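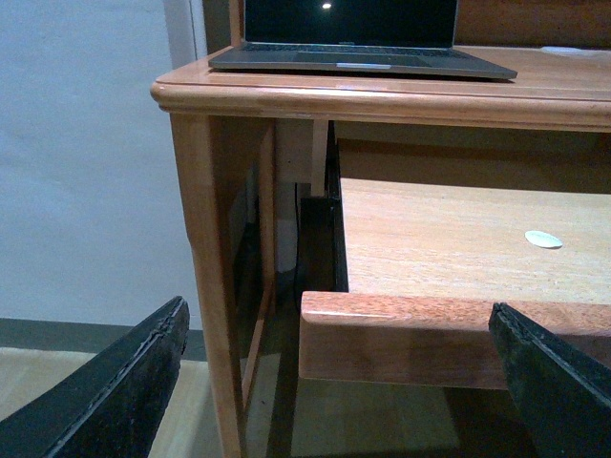

Laptop on the desktop, keyboard tray pulled out.

Joltero Flirnelberg writing desk with hutch: long-term review

Reviewed by Yamuna Palaniappan
May 19, 2026

I bought the Flirnelberg in October for a home office that doubles as a guest room. It replaced a steel-framed table with no storage. Price paid was $652, delivery included. The review covers daily use with a laptop, eight hours on most weekdays.

Construction
The desktop has a glossy, honey-colored finish and a thick bullnose molding along the front edge. The rounded profile is the main reason I chose this model over the Sarmiento, which has a square front edge that marks the forearms after an hour of typing. The molding has taken two hard knocks from a chair arm. Neither broke through the finish, though one left a dull spot that shows under a lamp.

The legs taper toward the floor. All of my leveling was done with felt pads, and the desk does not rock on carpet or on boards. Racking side to side is slight with the hutch attached and a little worse without it.

Finish
Gloss is a matter of taste. Reflections from a ceiling light are noticeable, and fingerprints show at low angles. A barely damp microfiber cloth followed by a dry one clears them. Avoid spray polish, which left streaks I had to buff out twice.

Keyboard tray
The tray surface is paler and matte, with fine grain lines running across it. The difference from the glossy parts is obvious when it is pulled out. I would have preferred a closer color match, but the matte surface is better to work on: a mouse tracks on it without a pad, and wrists do not stick to it in summer.

Travel is smooth with a keyboard on the tray. With a heavy notebook added and some weight from the forearms, the front dips slightly. There is no stop to hold the tray fully open, so it creeps back if you push against it. Tove Riis, who has the same desk in her studio, fitted a small rubber wedge on each side and reports no further movement.

Hutch
The back panel matches the rest of the desk. It limits how far back a laptop can go, and a large external monitor will have to be measured first. Cable routing is poor. I ran the charger around the side.

Assembly
Two people, one evening. The instructions are clear up to step 7, where the left and right tray runners are drawn identically. They are handed. Check the stamped letters before driving any screws.

Alternatives
The Prarent compact desk sells for $339 and has a better tray stop, but no hutch. At $1000 the Sarmiento offers proper cable management and the square edge already mentioned.

Verdict
Recommended for laptop users who type on a separate keyboard. Four out of five, with the point lost to the tray stop and the cable routing.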